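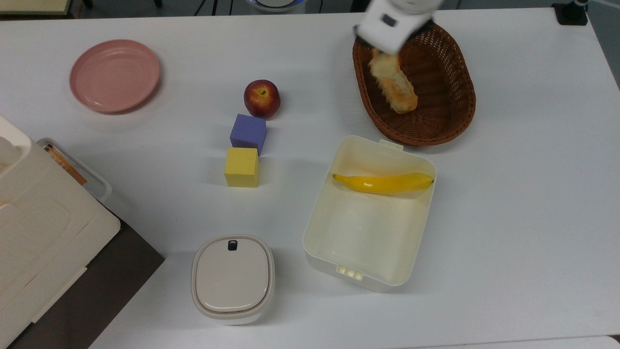

Brayden MacDonald left a comment under my last post to say that I was wasting money on brake pads if I hadn't looked at the slide pins first. He'd had the same trouble on his own car, one pad worn to the metal and its partner nearly new, and he had bought two sets before taking the caliper off properly.

I had bought one set by then, so I was a bit ahead of him. They were Treller pads from the motor factor in Lollham and they were still in the box. I left them there and went out to look at the pins.

For anyone who missed the last post, the car had started pulling to the left under braking. It wasn't much, but I noticed it on the hill down into Lollham, and after the drive the nearside front wheel was hotter than the other one. There was a smell as well. I had put it down to the car sitting unused for most of the spring.

The job itself is easy enough. I loosened the wheel nuts, jacked the car up, put an axle stand under it and took the wheel off. The caliper is held on by two bolts. The top one came out with an ordinary spanner. The bottom one needed penetrating oil and a cup of tea, and then a longer bar.

The top pin slid in and out as it should. The bottom one didn't move at all. I turned it back and forth with a pair of grips until it started to give, which took 20 minutes, and when it came out it was brown with rust along half its length. The rubber boot had a split in it near the lip.

I cleaned the pin with a wire brush but the surface was pitted, so I ordered a pin and boot kit from Samarakoon. It came in 3 days. The grease in the kit was a small sachet and there was plenty for both sides. It has to be the proper brake grease. I used general purpose grease on an old car years ago and the rubber swelled up.

While I was waiting I did the offside too. Those pins were dry but not stuck, and they only wanted a clean and fresh grease. The discs were fine on both sides, with a small lip at the edge and plenty of thickness left.

The new pads went in last. The piston pushed back without any fuss, though I had to take some fluid out of the reservoir so that it didn't spill over. Pump the pedal before you drive off. I nearly forgot.

I've done 800 miles since then. It stops straight and the two front wheels are the same temperature after a run. Tímea Fodor asked whether the rears need the same treatment. Mine are drums, so no pins, but I'll have them off before January and see what the shoes look like.

I still have to sort out the rattle from the heat shield.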